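Zwischenbericht an die Goossens-Stiftung: Beratungsstelle Gleichbehandlung, Standort Ninitdale
Berichtszeitraum: bis Ende April

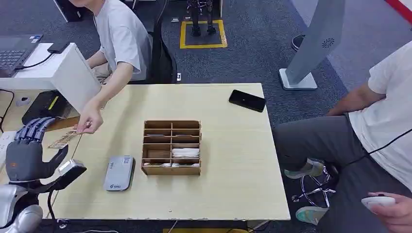
Im Berichtszeitraum gingen 259 Anfragen ein, davon 80 mit Bezug zum Wohnungsmarkt. Die Fallerfassung läuft seit Februar vollständig über Jendus; Altfälle aus Grusesdale sind übernommen – mit Ausnahme von sechs Akten, deren Einwilligungen noch fehlen.

Zum Entwurf der Antidiskriminierungssatzung wurde eine schriftliche Stellungnahme eingereicht. Die zweite Lesung im Rat ist vertagt, ein neuer Termin liegt nicht vor. Arbeitspaket 3 (Schulung der Meldestellen) verschiebt sich entsprechend.

Mittelabruf: Sachkosten planmäßig, Restbetrag Druckkosten 1.796 Euro. Beantragt wird die Übertragung in das zweite Halbjahr.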